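Teaching the parcel job by remote control, my way

I've been driving the robot through the parcel scanning job since January, and people keep asking how I set up a session. 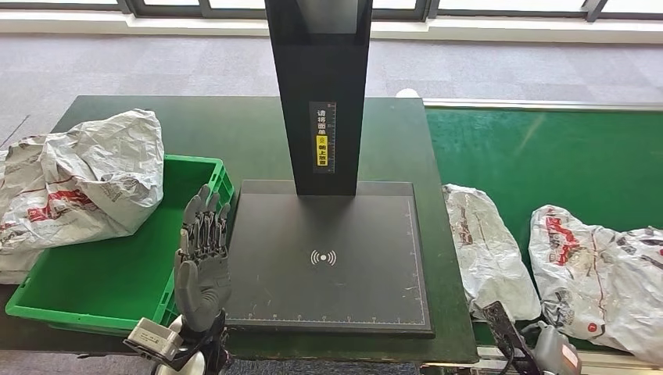 Isla Halliday wrote to ask whether she should do slow, careful runs first and speed up later. Please don't, Isla! Pick a pace you can hold for 50 runs and stay there - mixed speeds gave me a policy that dithered over every bag.

Okay, so before you record anything, open and close both hands a few times from the controls and check they follow you without lag. Then decide where each parcel comes from and where it goes, and stick to it. Mine get scanned on the black plate with the shipping label facing up (the sign on the column says so, in Chinese).

Start recording with the hands clear of the plate. Go in from above, grip the bag by a fold, lift, set it down, let go completely, back off. Pause a beat. Then move it on and stop recording.

If you fumble a grip, keep going and fix it. I kept those runs, over 100 of them, and they're the ones that taught it to recover. Throw out a run only if you bumped the column.

I swap in different bags every 2 runs. Crumpled ones are a pain, so do plenty of those.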